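Talk notes, long version. I'm told I have twenty-odd minutes and I've never once finished on time, so bits marked SKIP can go if the room looks restless.

Slide 1 stays up while people find a seat. Say hello, say thanks to the Busville library for the hall and the good projector, then go straight on to the pictures. 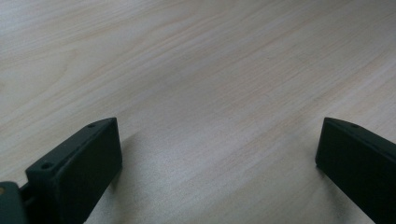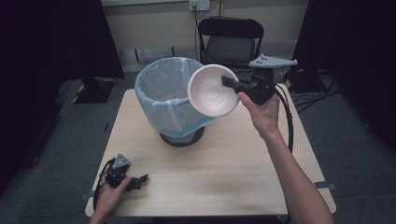 A white bowl, close up

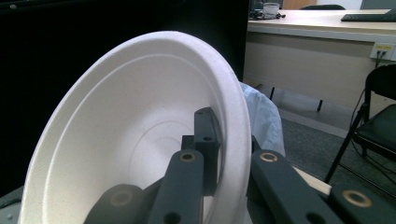
Busville Community Esports Club, Events and Broadcast Team

Right, so this talk is about running a small online league when you haven't got a sponsor, a studio or a proper server room, and you still want people at home to enjoy watching it. I'm going to tell you how we did our winter season of Ovora, which for anyone who hasn't played it is a team game, 3 a side, with short rounds and a lot of shouting. Pause here for the Ovora players to cheer (they will, bless them).

Slide 2. The sign-ups. We opened the form in June expecting a handful of our regulars and their cousins, and we closed it with 32 teams. I remember looking at the list over breakfast and feeling very pleased and then a bit ill. We'd planned a single round robin, everybody plays everybody, and you only have to sit down with a calendar for five minutes to see that it would have kept us going until the players had grandchildren. So we went to groups, then a knockout, with a second-chance bracket for the teams who went out early. Please, if you take home one thing from me tonight, have the second-chance bracket! People who've given up their evening to play want another match, and they'll stay in the chat and cheer for the others while they wait for it.

Slide 3. Scheduling. We used Habte for the brackets and check-ins. It's plain to look at, but a captain can confirm the team from a phone on the bus home, and that suited us. Check-in opened at 6.30 pm and matches began at 7. We gave ten minutes' grace, then a round forfeit, then a match forfeit at twenty. Write that down in your rules before the season starts, in words a tired fourteen-year-old can follow. We wrote ours after the first argument and I don't recommend it.

SKIP if short: the story of the two teams who both called themselves Soso. There's a training map called Soso, everyone learns on it, and neither team would budge on the name. We ended up with Soso Red and Soso Blue, and of course they drew each other in the first knockout round. The casters had a terrible time of it. Lovely match, though.

Slide 4. The broadcast. One computer for the game view, one for the stream, and a headset each for the two casters. Put the spectator delay on, three minutes at least. Test the sound with both people talking at once, at the volume they'll really be using when somebody steals a round from nowhere. Our first week had one caster at a whisper and the other one rattling the windows, and I still hear about it from my mum, who watched the lot.

The final had 2898 views by the end of that week, counting the replay. At its busiest there were about 1109 people watching live, and I had to go and stand in the laneway for a minute to calm down. Don't rush this bit. Let them have the number, then say that our opening night was mostly parents.

Slide 5. Behaviour in chat. Have two moderators on every stream and let them take turns, it's tiring work. We kept a short list of things that get you a warning and an even shorter list of things that get you removed, and we read both out before the first match every night. It took under a minute and the regulars started saying it along with us.

Slide 6. What we'd change. Fewer matches per night, for a start, as some of our younger players were still going at 10.30 pm on a school night and we heard from the families, quite rightly. A substitute rule that doesn't need a diagram. Colour labels on the overlay big enough to read on a phone.

Questions. If it goes quiet, ask who here has captained a team and what made them want to come back. Leave the bracket template link on the screen, and remind everyone there's tea at the back.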